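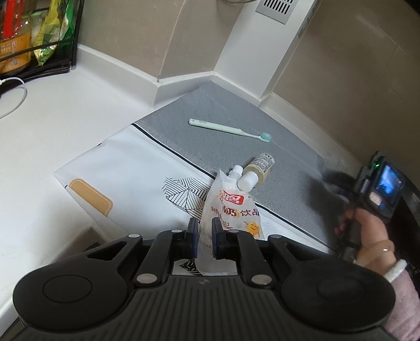 Babita Yadav wrote to us in April that she had filled her Cumik yogurt maker right up to the brim, gone to bed happy, and found the lid sitting on a little white hill in the morning. Could we please put the fill line somewhere people would read about it? We can, Babita, and it has moved up to step 2!

4. Making your first batch

Set aside a quiet evening for this one. The Cumik does most of its work while you sleep, and the first batch is always the one you keep wanting to peek at.

1. Wash the inner pot, the lid and the long spoon in warm soapy water and let them air dry on a clean towel.

2. Pour in 900 ml of whole milk. The fill line is the lower of the two marks inside the pot, and the upper one is only for rinsing.

3. Stir in 2 heaped spoonfuls of plain yogurt with live cultures, or one packet of Clekia starter if you have it. Stir slowly, all the way down to the bottom, and scrape the sides as you go.

4. Put the lid on, press MODE until the display shows 13 h, then press START. The light turns green and stays green.

5. When you hear the long beep, move the pot to the refrigerator and leave it there for at least four hours before you taste it (we know, we know).

Note: Drinkable yogurt wants a shorter time. Choose 9 h, chill it as above, and whisk in a splash of cold milk before you pour.

Note: Sweetened or flavored milk can set softer than plain. Add your sugar, honey or fruit at the table.

CAUTION: Never put the outer base in water. Unplug it, let it cool, and wipe it with a damp cloth.

CAUTION: Throw out any batch that smells odd or shows pink or gray spots, and wash everything twice before starting over.

If the display shows E 609, the lid isn't seated. Lift it, turn it until the notch meets the arrow, and press START again.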